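Kornville Home Day Cares to Open Earlier Under New County Rule

March 2021

Licensed home day cares in Kornville may now take children starting at 5:30 in the morning, after the county changed a rule that had kept their doors closed until 6:30.

The change covers the town and the surrounding Caron area, where 32 homes hold a license to look after small groups of children. Until now a provider who wanted to open before 6:30 had to apply for a separate permit each year and pay a fee. Only two had one.

Parents working the early shift at the Nerier packing plant had asked for the change since last summer. The shift starts at 6, and many families were relying on grandparents or neighbors to cover the gap and then drive the children to day care later.

The county sent a survey to families on its child care list over the winter. It got 86 replies, and most of them asked for an earlier start. Later pickup times came second, but the closing hour stays at 6 in the evening for now.

No provider has to open early. Those who want to must send the county a one-page notice with their new hours and the name of a backup adult who can be reached before 7. The limit on the number of children in a home does not change, and neither does the limit of 11 hours a day for any one child.

Providers who open early must have a quiet place where children can go back to sleep, with a cot or mat for each child. Breakfast has to be offered by 8. Children who arrive in pajamas need a full set of day clothes, labeled with their name, left at the home.

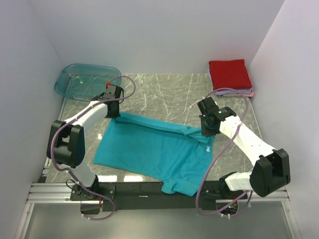
A grant of up to $2000 per home is available for cots, bedding, outdoor lighting at the entrance and other costs tied to the new hours. Receipts are required, and money spent before the notice is filed does not count. Applications can be picked up at the county office on Kullusis Road or requested by mail.

Rates for the early hour are up to each provider. Families who receive help with child care costs should call their caseworker before changing their hours, as the extra time has to be added to their plan first.

The county will look at the rule again in July.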